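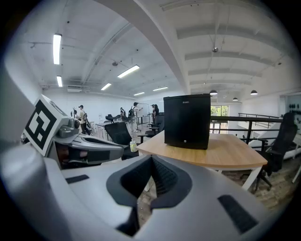
Black V-shaped rubber pad and grip strips, close up.

Map Room > Notebooks > County Gazetteer > Marmont

3 June 2022

Marmont entry, third attempt at the opening paragraph. The first attempt said the county is bordered by four others. The second said five. Spent the morning finding out which of these I was wrong about, and the answer is a bit of both.

The trouble is the northeast corner. On the big printed sheet Marmont and Koskela meet along a proper line, long enough to lay a ruler on. On the boundary file that line shrinks to a point, and the two counties touch the way two people touch when they reach for the same doorknob. If you believe the file, Koskela is a corner neighbor and the old gazetteer would have left it out. If you believe the sheet, it is a full neighbor and has been snubbed in every edition we've printed.

Went back to the survey descriptions. The northeast line runs "along the height of land to the creek," and there are two creeks. The sheet used the east one and the file used the west one. Neither creek has a name anybody wrote down. Kerttu Laaksonen read the description aloud to me twice, the second time slowly, as if to a dog, and we both came down on the east creek. It's the only one that reaches the height of land. The west one gives up in a marsh well short of it. So the sheet wins, Koskela gets its border, and I owe somebody a corrected file.

Working draft as of lunch:

Marmont is a county in the northern uplands. It is the 16th largest of the 22 counties by land area. Marmont is bordered by Koskela to the northeast... and then it stops, see below.

Land area. The ranking is safe only if "land area" means land. Count the reservoir and Marmont climbs past its neighbor to the south, which is what the county's own brochure does, in large type. I've kept the reservoir out, as we did for everybody else. Ghislain Li thinks we should give both ranks. I think a reader who meets two ranks in one sentence will trust neither. We've agreed on a footnote, which is where this office sends things it's tired of discussing.

The river. The Arau forms the whole western border, which sounds like a gift until you try to measure it. I get 91 miles following the middle of the channel on the large-scale sheets. On the small-scale sheet it comes out a good deal shorter, with every bend politely ironed flat. Any river gets longer the closer you look, and at some point you have to stop looking. We stop at the large-scale sheets. Put that in the method note this time. Last edition we did not, and Anjana Jayawardena spent a week re-deriving someone's number, and the someone was me.

Also on the river: there's a piece of Marmont on the wrong side of it. The Arau cut through a bend long ago and the county line stayed in the old bed, so there's a scrap of bottomland on the west bank that pays its taxes to the east. Strictly this makes "the Arau forms the western border" untrue. I've gone with "the Arau forms most of the western border" and moved "whole" to the pile of words I'm not allowed to use. The 91 needs to lose the cut-off bend and pick up the old bed if we call it border length. As length of river it can stand. Decide which one we're printing before the table goes out, and don't decide it at five o'clock.

High point. This should have taken ten minutes. The published figure is 3,205 feet and the spot height on the sheet agrees. What doesn't agree is the name. The sheet has the number sitting between two labels, Jenstead Knob and the Nipple, and it could belong to either. Every printed source since has gone with Jenstead Knob, and I can guess why. The contours say otherwise. The closed loop at the top is around the other one, and the Knob is a shoulder, a decent one, but you walk downhill from the summit to get to it.

Pilar Núñez's view: print the right name and let the schoolchildren enjoy themselves. Eero Ikonen's view: print "an unnamed summit near Jenstead Knob," which is a lie told in a good suit. I'm with Pilar. The draft has the proper name in it and I expect a letter.

(The town of Jenstead, for the record, is nowhere near Jenstead Knob. It's down in the southeast, on the flat. The index currently sends readers of one to the page for the other. Fixed in the index, not yet fixed in the cross-references.)

Relief paragraph, rough:

The uplands dominate the eastern half of the county and fall away westward in three steps to the Arau bottomlands. The steps are clearest in the north. In the south they run together and the old gazetteer's phrase, "gently rolling," will have to do, though I looked up what else it calls gently rolling and the list includes a gorge.

Population. Leaving the number blank until the revised table arrives. The temptation is to drop in the old one and swap it later. We know how that goes. Koskela went to press that way.

Still open:

- South border. The road there is drawn as the county line on one sheet and a few yards north of it on the next. Kerttu has the survey descriptions on her desk, under the sandwich.
- Pronunciation. The pages for the other counties have one. Locals drop the T in Marmont, except the ones who don't. Pilar has family out that way and says it depends on whether you're from the uplands or the bottoms. Need one more opinion, preferably from someone without cousins.
- Etymology. The old text says "of uncertain origin" and then offers a paragraph of certainty. Cut the paragraph.
- Ask Ghislain whether the marsh has a name. If it does I'd like to use it, after everything it put me through.
- Tell Anjana that the northeast line in the file is wrong all the way back to the height of land, so anything she has already clipped to it needs doing again. I'll bring coffee when I do.

Neighbors after all this, clockwise, for whoever picks up the draft: five, with Koskela in. The second attempt had the right total and the wrong list, having left Koskela out and counted the southern one twice under its old name and its new one.

Recent notebook entries
Koskela: corrections after printing
Reservoirs and land area, what we agreed
River lengths: which sheets to measure from
Knobs, humps and shoulders
Index problems, running list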